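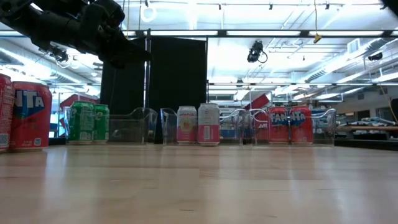
March, past ten at night, kettle on

I have spent the better part of an evening on cans, and I don't mind saying I enjoyed every minute of it. It started because Glenys Pryor is coming on to us after her week in Felcombe, and bringing Leopold Grabner and his enormous appetite with her, and I opened the fridge this morning to see where I would put a ham and a can rolled straight out and landed on my foot. My bare foot, too. I said a word I won't write down here and went off to find the clear bins I bought last fall and never took out of the bag (I had them behind the ironing board, with the good tablecloth and a set of curtain hooks I'd been hunting for since we left Cinorville).

So out it all came onto the table. I do like a table with things on it waiting to be put somewhere. I gave the green ones a bin, then the pink and white ones, then the Fanta, two by two like the ark, and stood back with my tea feeling very pleased with myself. Then I remembered there was more in the hall closet, and more after that in the garage, from when Digby went in for that deal at Kavanagh and came home with the trunk so low it scraped the driveway. He saved 20 dollars and we have been drinking our way out of it ever since.

I had meant to sort by color, because it looks so cheerful when you open the door. Ruby-Lee telephoned in the middle of it all and said I should sort by who drinks what, one bin to a person, and we went back and forth over that for far too long - she had a cake in the oven and I think she forgot it. In the end I've done a bit of each. Fanta for the grandchildren, on the low shelf where they can get at it without climbing. The green ones up top for Digby. The pink and white I am keeping for myself, and I may hide a couple behind the yogurt.

Then there was the question of the grown-up cans, which I don't want anywhere near the Fanta with little hands about. I had one in my mind as a plain fizzy water until I put on my reading glasses.
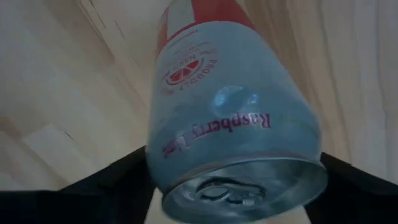 Raspberry Lime, the hard kind. Top shelf, please, Digby!

I can't remember who brought those. Albane Renaud, I should think, at Christmas, since she never comes to the door with empty hands and she likes anything with raspberry in it. I must write to her. I've owed her a letter since before the snow, and it has gotten to the stage where a postcard would look stingy and I need to find a whole free afternoon for it. I'll tell her about the new fence, and the business with the Meltum heater, which took three visits and is still making that ticking noise when I'm trying to sleep.

Digby wandered in at the end and asked whether we were opening a store. Then he took one of his green ones, left the gap, and went back to his program. I moved the others forward. I suppose I'll be doing that until summer.

Still to do: wipe down the bottom drawer, buy the ham, find the other pillowcase for Leopold's bed, and ask Glenys if she's still off milk. Foot is sore but not swollen. The tea has gone cold while I've been writing this, so I'll put the kettle on again and then go up.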